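August 2, 2024 - table clearing, front room

Went back through the Nolletti notes before starting. They put "clear a small table" under solved. I'd put it under "done once, on a good day, by someone who picked the day." Their count is 1,643 demonstrations, which is a lot of table clearing, and I still can't find a line in there saying what happens when the plant gets moved.

Today's work is hand-held grippers, one in each hand, red cloth on the square table. Bottles first.
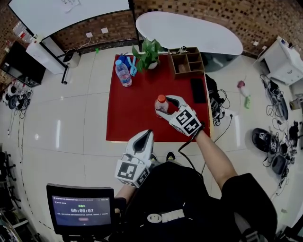
Right gripper on the bottle with the orange cap. Left one idle.

My complaint about this whole line of work is that the demos are too easy to love. A person holding the tool brings forty-odd years of knowing what a bottle is going to do. You feel it start to go and you fix it without noticing. The recording keeps the fix but has no idea why it was made. Then we train on it and act surprised when the policy squeezes at the wrong height and shoves the thing across the cloth.

Things I want settled before October:

- Does the Inskip policy do anything sensible with a bottle that's leaning? Last run it waited 4 seconds and then closed on air.
- Phone lying flat. Two curved fingers and a thin slab on cloth. I have yet to see this work twice in a row without someone sliding it to the edge first, and sliding it to the edge is cheating unless the machine does the sliding.
- Cloth bunching. Plestico says their fingertip pads fix it. Their video was shot on bare tabletop.

Also reread the Skindness proposal, the one about home kitchens. They want 60 chores on one set of weights. I would take one chore. I would take a machine that clears this table after lunch every day for a month with no one standing next to it, and I'd call that a product. 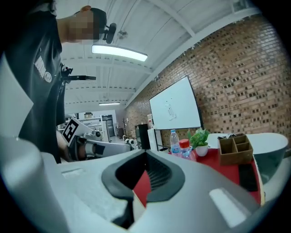

Chores are mostly exceptions, and that's where I part ways with the optimists. Take the organizer on the table here, with a few small items poking out of the top. A kid asked to tidy up would leave it alone and deal with the bottles. The policy has no opinion on what counts as already tidy. We can label that for this table. I don't believe we can label it for every table, and nobody's budget says otherwise.

Shop floor is a better bet. Same bins, same parts, same height, and someone paid to notice when it jams. I'd still want to see the jam rate before I believed it.

Plan is 600 more demos with the objects shuffled every time, clutter included. Hold back the worst layouts for testing and don't let anyone tune on them (me too). If it can't beat a coin toss on the leaning bottle after that, I'm writing it up as a no.

Left to do: recheck the sync between the two grippers, swap the cloth for a patterned one, ask Inskip for their failures as well as their clips.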